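The Folding Shift

Bernadette Daly has folded clothes for pay for most of her working life, first in a hotel basement, then at a commercial laundry in Zillau, and for the past year in people's bedrooms. Her employer, Grastura, does household cleaning and laundry on contract. It now also sells recordings of that work to Virex, a company developing a robot that can put away a family's wash.

The arrangement changed her job in ways she did not expect. A regular visit used to be measured by the basket. When the basket was empty, she moved on to the floors. On recording visits she works with a hand-held gripper that has a camera on it, and she picks up each piece of clothing with its two fingers. Her quota is 31 usable folds per shift. She may shake out the same shirt and start again many times before she reaches it.

"The first month I was slower than my kids," Daly said. "You don't realize how much you do with your thumb."

The company has 147 people trained on the tool. Most still do ordinary cleaning on other days. Recording hours pay more, and the list for them fills up early.

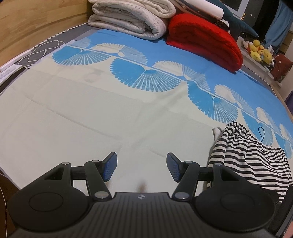
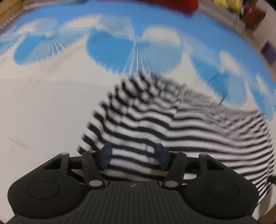
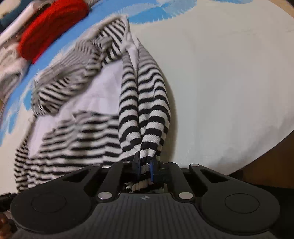

Striped fabric on a patterned sheet, with the gripper; in the third picture it holds part of a knit garment.

Poul Lauritsen runs scheduling at Grastura. He used to sort visits by distance and by how many bathrooms a house had. Now he also looks at what is in the closets. Towels are easy and Virex has plenty of them. Sweaters, long sleeves and anything with a hood are in demand. So are real bedrooms, with blankets and toys left where the family keeps them. Families who agree to recording get a discount and sign a form each season.

Lauritsen said the hardest part was deciding what counts as work. A fold that fails is still useful to the engineers, but under the first contract it didn't count toward the quota. Workers complained, and in November the rule was changed so that failed attempts earn half credit. Daly thinks it should be full credit.

"I did the same motion either way," she said. "My wrist doesn't know it was a bad one."

Wrists come up often. The gripper is heavier than it looks after two hours, and several workers asked for shorter sessions. Grastura now limits recording to 100 minutes before a break. It also moved the heavier items, such as duvets, to the start of the shift.

The larger question is what happens when the robot is good enough. Virex has told Grastura it wants 660 hours of recordings under the present agreement and has promised nothing after that. Lauritsen expects that machines will take over some folding at the big laundries first, where the items are flat and alike. He doubts they will do well in homes any time soon.

Daly's old plant, owned by Seixas, already has a machine that folds sheets. Two of the women she worked with there now load it. They told her the shifts are quieter and their backs hurt less, but there are fewer people to talk to, and the machine sets the pace.

She has asked Grastura for training in checking recordings, a desk job that pays the same as recording and can be done from home. There are four such positions, all filled at present. Lauritsen has put her name first on the list for the next opening. Until then she keeps her recording hours, and on the other days she cleans houses and folds what is in the basket by hand.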